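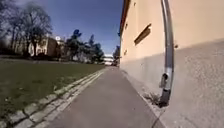
4. Cleaning paths and paving

Read section 3 first if the hose is not hooked up yet. Everything below assumes water on, lance on, Prakevura plugged into a grounded outlet.

4.1 Before you start

1. Sweep. Leaves, grit, twigs, all of it. Stiff broom, not the machine.
2. Pull big weeds by hand. Spray only snaps the tops off.
3. Close windows and doors on the house side. Basement vents too.
4. Move mats, planters, bikes, pet bowls.
5. Find the drain. Work toward it. If no drain, work toward grass.

Note: Check with your town before sending soapy water down a storm drain. Many don't allow it.

4.2 Choosing the pressure

Dial is on the front, under the handle. Turn it with the trigger released.

Asphalt: 2000 psi, wide fan nozzle (green). Old or crumbly asphalt, go lower.
Concrete slab: up to 3000 psi, wide fan nozzle.
Stone setts, cobbles, brick: 2000 psi, wide fan, lance held low. See 4.4.
Wood decking: not covered here. Section 6.

CAUTION: Never use the red pencil nozzle on asphalt. It cuts a groove and the groove stays. Not covered by warranty.

4.3 Asphalt and concrete

1. Wet the whole stretch first with the rinse setting.
2. Start at the high end. Test a small patch near the edge, wait for it to dry, look at it. Loose stones or a pale streak, turn the pressure down.
3. Keep the nozzle a foot off the surface. Closer is not faster.
4. Sweep side to side, overlap each pass. Walk backward.
5. Don't stop with the trigger held. Leaves a spot.
6. Rinse down toward the drain or lawn.

Oil stains: put Trolham degreaser on dry, leave 2 minutes, scrub, then rinse. Old stains may need it twice. Do not let it dry on the surface.

Note: New asphalt needs a full season to harden. Laid this summer? Wait untill next year.

4.4 Edging stones and joints

Moss sits in the joints. So does the sand that holds the stones still. You want the first out and the second in.

1. Scrape thick moss with a joint knife (Plallen kit, sold seperately, or any old flat screwdriver).
2. Hold the lance at a low angle, along the joint and never straight down into it.
3. One pass. Let it drain. Look before doing another.
4. Brush dry sand back in once the stones are dry. Top up again after the first heavy rain.

CAUTION: Stones that rock under your foot get reset before washing, not after. Water gets underneath and the row shifts.

Next to a lawn: dirt will spray onto the grass. Hose it off the same day.
Next to a wall: keep the fan pointed away. Painted walls and stucco can peel.

4.5 Shutting down

1. Motor off. Then water off. In that order.
2. Squeeze trigger till nothing comes out.
3. Lock trigger, take off lance, wipe the O-ring.
4. Empty the soap tank and run clean water through it next time before use.
5. Hang the hose in loose loops. No kinks.

Storing for winter: drain the pump by November, earlier in cold areas. Ice in the pump head will crack it. Steps in section 8.

Spare O-rings come in packs of 2 from Biwott Parts. Write the model number on the order, it's on the plate by the rear wheel.

Section revised September 28, 2022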